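Garment Reuse and Folding Line, Ukberg Hall
Progress report to the Inis Fund, second quarter of the grant
Prepared by Ayodele Ekwueme

We told you in the last report that the folding table would be running by August and that it would cut the time our sorters spend on each shirt. The table is running. I can't yet tell you that it has cut anything, and I would be careful with anyone who says otherwise. The sheet we kept is the first part of this report because it took most of our attention.
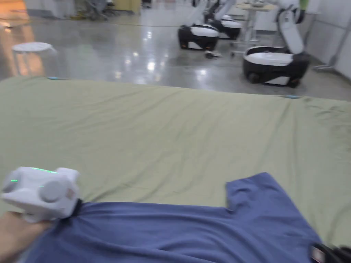

Table covering was the one line in the budget I argued against. Drekov wanted a padded surface under cloth; I thought a bare top and a wipe-down would do. We went with the padding, and I will admit that cotton lies better on it. A blue T-shirt spread out on the pale green sheet is easy to pick out, collar and hem included, and that matters when people are sorting by color late in a shift. The sheet still creases, though, and a creased sheet gives you a creased shirt. We smooth it at the start of each batch and it needs doing again well before the batch is over.

The trial used 141 shirts, all short-sleeved. Of these, 29 were sent back for refolding, mostly because the sleeves ended up outside the fold. The supplier's sheet from Grabner gave us to expect far fewer. I asked what kind of shirts their figure was based on and have not had an answer.

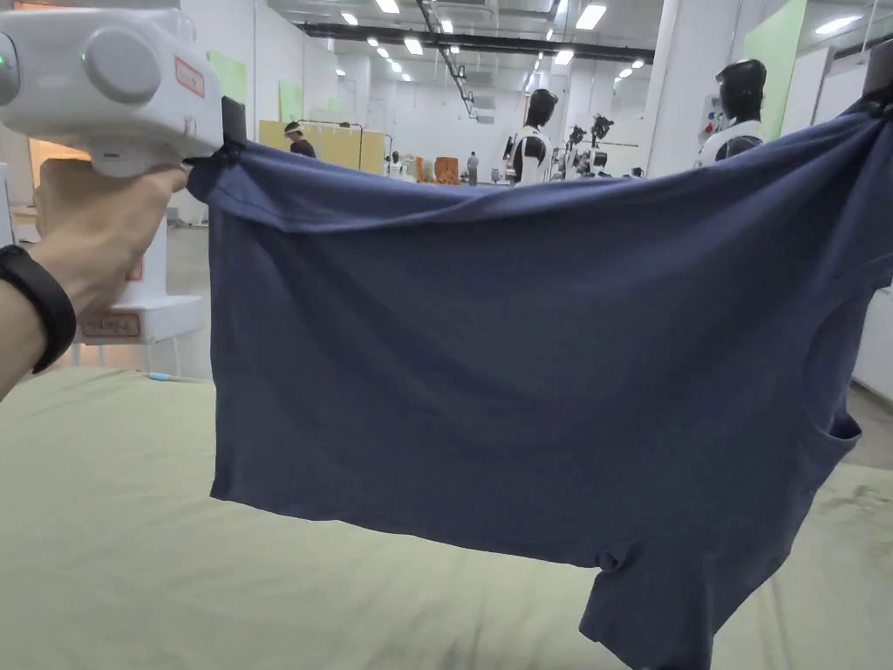 Dark shirts were the worst of the lot. Sleeve openings get lost in the folds and the hem has to be checked by eye before the shirt goes down. Lifting by two corners and letting the body hang before laying it flat seems to help with this. I say "seems" — we changed the lifting method and the batch size in the same week, so I can't separate the two. The next trial will change one thing only.

Spending is on plan except for laundering. We had allowed for washing the cover once a month. It needs more than that, and we now keep 2 covers so that one can be in the wash. Please don't read this as a request for more money. We can take it out of the line for printed signs, which I never thought we needed.
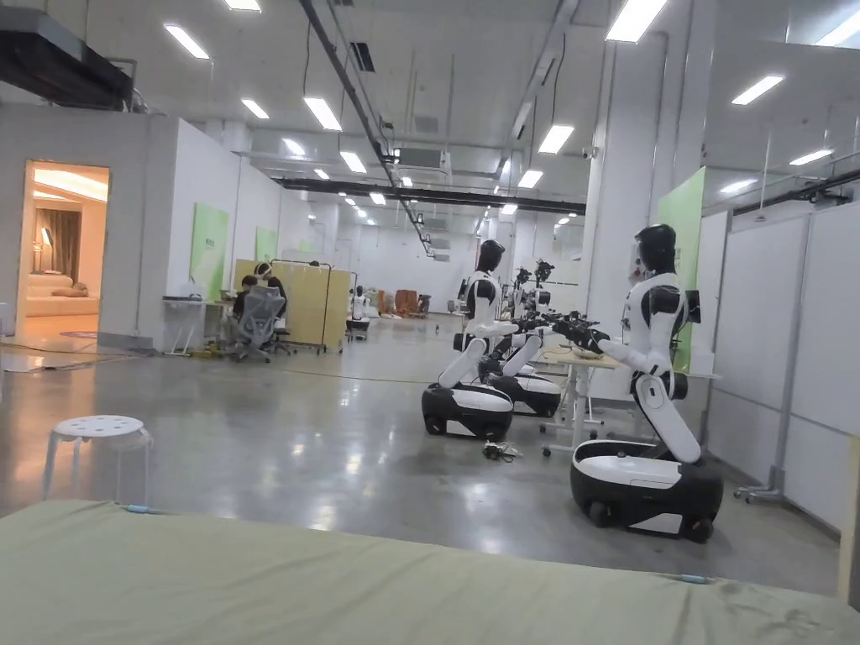 The draft plan from Drekov calls for a second table next quarter. My view is that we should wait. One table that folds reliably is worth more to the thrift partners than two that send back a fifth of what they handle, and the partners have said so to me in plainer words. What I propose is another trial of roughly 48 shirts, dark colors only, with the lifting method fixed and the sheet smoothed on a set schedule. If the refold count comes down, I will support the second table in the next report.

Still open: the answer from Grabner, and a decision from you on whether children's sizes count toward the target.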